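Workplace Inspection Checklist: Drinks Table and Surroundings
Zamport Building, Flendden
Reference 2992

Scope: tabletop, cloth hanging behind it, cups and bottles in use. Each point is marked Satisfactory, Attention or Not checked. 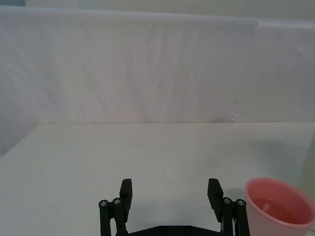
Inspected by Custódio Peixoto
June 18, 2019

1. Table surface. Attention. A faint smudge is to be wiped off before the table is next used.

2. Cloth behind table. Attention. Creased, and the edge near the seam looks slightly frayed. Trim or re-hem. The cloth must not hang over any walkway.

3. Cups. Satisfactory. Plastic only, as required by site rules. No glass is permitted.

4. Insulated bottles. Attention. Bottles holding hot drinks are to be closed when not being poured, and kept back from the front of the table. The bottle inspected was uncapped and no lid was on the table.
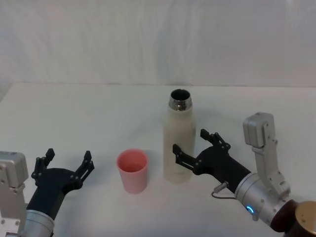
Grulska asked in reply whether point 4 also covers bottles holding only cold water, as the Karam office had been told otherwise.

Comment noted. Point 4 applies to all bottles over 300 ml, whatever they contain.

5. Floor beneath table. Not checked. To be included in the November inspection.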